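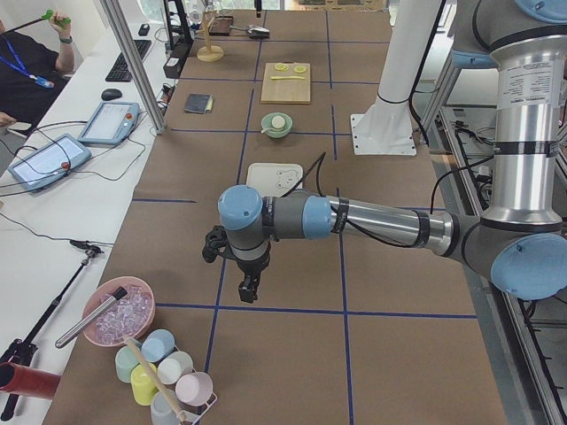 Table layout, drinks set: ice bowl, cup rack, tray.

Datasets > Tabletop > Mengal Drinks Set

Overview Files Layout Changelog Contact

# Mengal Drinks Set

Object and layout notes for the cold drinks portion of Mengal. The set covers cups, ice, bar tools and small trays on a papered table. It holds 667 sessions in 31 layouts.

## Surface

Brown kraft paper, divided into rectangular cells with thin dark blue tape. Cell names are given in `cells.csv`. Replace the paper when the tape lifts; do not re-tape over old lines.

## Objects

- `bowl_pink`: plastic, holds clear ice cubes
- `tube_metal`: long, silver, black tip; filed under bar tools
- `rack_wire`: white, for cups
- `cup_*`: pastel, one color per ID (light blue, mint green, yellow, off-white, light pink, gray-blue)
- `stick_wood`: round dark end
- `tray_bear`: small, white, bear face outline

Tools may start across the bowl or in the rack. Both count as valid start positions.

## Files

`layouts/` has one text file per layout. `objects.csv` lists IDs, colors and materials. `notes/` has session remarks, with more than 2,000 lines in total. Spelling in the remarks was left as entered.

## Known issues

- 11 sessions have no remarks.
- `cup_offwhite` is entered as `cup_white` in files from before August.

## Contact

Layouts: Iresha Abeysekara. Object list: Kirsten Lauritsen.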